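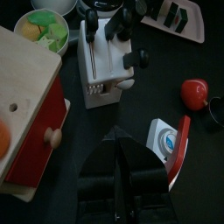 Small Kitchens, Built to Be Hit

The toy kitchen is among the more heavily loaded pieces of furniture in a preschool. It is leaned on, pulled by its knobs, loaded with things it was never drawn to hold and wiped down every afternoon. Most buyers still choose one by color.

Đức Cao has repaired play furniture for 7 years, first at the Vakero workshop and now on his own account in a unit behind a tile warehouse. Stoves make up the largest share of his work. Of the last 100 pieces he logged, 41 were stoves or stove-and-sink combinations, and the usual complaint was a knob.

A wooden knob on a painted front is a simple assembly. A dowel passes through the panel and is glued or pinned behind it. The knob is left as bare wood in many designs and the panel is painted, most often red or white. Trouble starts at the edge of the hole. Paint chips there first, moisture gets into the exposed fibers, and the hole goes slightly oval. After that the knob wobbles, and a wobbling knob gets pulled.

Cao's repair takes 2 stages. He drills out the old hole, plugs it with a hardwood disk and lets the glue cure overnight. The next morning he redrills, seals the cut edge and fits a dowel with a washer on the inside face. He does not use metal screws from the front. "The head always comes proud in the end," he says, "and then you have a sharp thing at face height."

Unfinished tops are a separate argument. A pale, bare panel looks good in a catalog and picks up smudges within weeks. Schools ask for varnish. Cao prefers a hard wax oil, which can be renewed in one spot without sanding the whole surface. Varnish lasts longer between treatments but fails in flakes – and a flaking top means a full strip. For a stove in daily group use he will apply varnish if asked. For a home he tries to talk the customer out of it.

Appliances have their own weak points. The toy toaster is the clearest case. A typical one is a box with two slots and a lever, and some carry extra knobs on the side. Every projection is a handle as far as a four-year-old is concerned, and the lever is what the toaster gets carried by. The Utau toaster that Cao keeps as a reference sample has its lever fixed to an internal crossbar, so that the load goes into both side walls. The cheaper pattern fixes it to the top panel alone. The two cannot be told apart on the shelf without turning them over.

Toy irons give less trouble. There is little on one to break, apart from the joint between handle and sole, and a reglued joint generally holds.

Food is where the parts go missing. Cao suggests sorting it by bowl and keeping each bowl to one color range, with greens together and yellows together, so that a gap shows at cleanup. He stores flat pieces such as leaves on top of the chunky ones. They slide down the sides otherwise and end up stuck to the bottom of the bowl. Low, round bowls work better than deep bins, where cubes and slices pack down and the whole lot is tipped out to reach one item.

Jaunzems, which supplies replacement knobs and dowels to repairers, sells them in three diameters. Corik kitchens made before the last redesign need the middle size, and later ones need the largest. It is worth measuring before ordering, as the panel thickness changed as well and the old dowels sit short.

Cao's bench is booked through October. Knob replacements can be dropped off without an appointment before 10 a.m., with the knob, if it can be found, taped to the front.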